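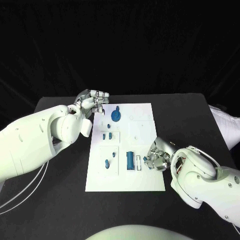 Hi Prakash,

Halima said you wanted the July report short this time, so I'm going to try, but you know me. Most of what I have to tell you is about the board, with a bit about the room and a bit about money at the end.

The big thing is that the white board has settled down. Back when Zetamness agreed to fund us, we were still changing the layout every couple of weeks, and every change meant that all the earlier work had to be thrown out or at least set aside. Katia finally put her foot down and said the layout was frozen, full stop, and I'm so glad she did! The pieces are nearly all blue and the board is white, so the blue ones stand out well against it. We tried a gray set early on and I could never find anything when it got dropped. The round gear-shaped piece is everybody's favorite. The little pegs are everybody's least favorite, me included.

On the numbers, we promised you 2,000 logged placements by the end of the grant year. We've logged 394 so far on the frozen layout, and I know that sounds low next to the target. The older ones don't count toward it (different layout, see above), and we lost most of a week when the new batch of pegs from Cidska came in a hair too thick. They were nice about it and sent replacements. The thick ones are in a jar on Jabari's desk with a label on it that I won't repeat in a report. Since the good pegs came in, the pace has been a lot better, and if it holds we'll get there with a little room to spare.

I should say what we count as a placement, because Mbali asked me on the phone and I gave her a muddled answer. The piece has to end up in its own spot on the board and stay there when the hand lets go. If it goes in crooked, or it goes into the neighbor's hole, it gets logged as a miss with a note. We keep the misses. Katia thinks they may be more useful to us in the long run than the good ones, and I'm coming around to that.

The room is in better shape too. The black curtain is up behind the table, and the tabletop is dark now as well, so the board has nothing bright competing with it. I had wanted the curtain to go all the way around but the rail was more than we could spend, and for what we do at the table one side is plenty. We've also been running with different lighting on purpose, some of it strongly colored, because we don't want results that only hold up under one nice white lamp. I was a skeptic about the colored light – it gives me a headache by lunch – but Jabari made a good case for it and I've stopped complaining (mostly).

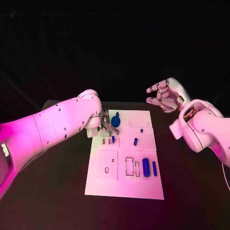 Does the board have to be lined up exactly the same way every time?

We let it sit a little skewed, as long as every part of it is within reach. Early on we had tape marks on the table and Jabari would nudge the board back into place before every run, which took forever. Now we put it down by eye and get going. The results have been a bit messier for it, but they're closer to what Mosoti will want when we take the setup over there in the fall.

Now for what isn't going well. The pegs, again. Even with the right thickness they're small and they like to lean, and a leaning peg is a pain to fix without knocking over whatever is next to it. Katia wants to try a slight taper on the bottom end. That would mean a new order, and I'd like to keep it to 12 of them for a trial before we change the full set. I've asked Dallden for a price as well as Cidska, just so we have two to compare.

The big round piece has been a pleasure by comparison.

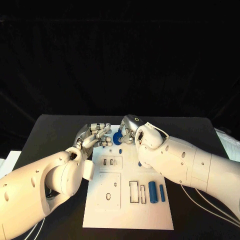 It's easy to get hold of and easy to tell apart from everything else, and we've started using it as the warm-up at the beginning of each session. If that one goes badly, we stop and check everything over before touching the rest.

Money next, quickly. We're under on parts and over on room costs, and the two nearly cancel out. Halima has the spreadsheet and will send it separately. The only thing I need a decision on is the tapered pegs, and it would be great to have that by Monday so the order can go in with the next batch.

For the coming stretch there are 4 things on my list: the taper trial, a second board cut to the same layout so we have a spare, a cleaner way of writing up the misses, and a visit to Mosoti to measure their table. Mbali has offered to come along for the last one, and I'd love it if you did too.

Call me any time after ten in the morning, I'm usually at my desk by then.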